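Monday, December 23, 2019

I promised Fatima Visser I'd finally write down our house rules for the coffee task, so I'm doing it before the holidays swallow me whole! Rule 2 is the one I care about most – write down where both hands are before you press start, every single time, even when you're sure you remember.

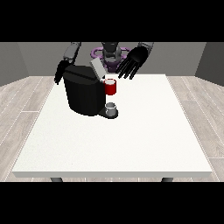 Lid up, small cup on the tray, right hand open over by the red mug.

Rule 3 is newer, and I grumbled about it at first (sorry, Fatima). If you nudge the cup or the mug between runs, even a hair, it gets a new run number. We're up to 718 now, and I can find any of them in the log without bothering a soul.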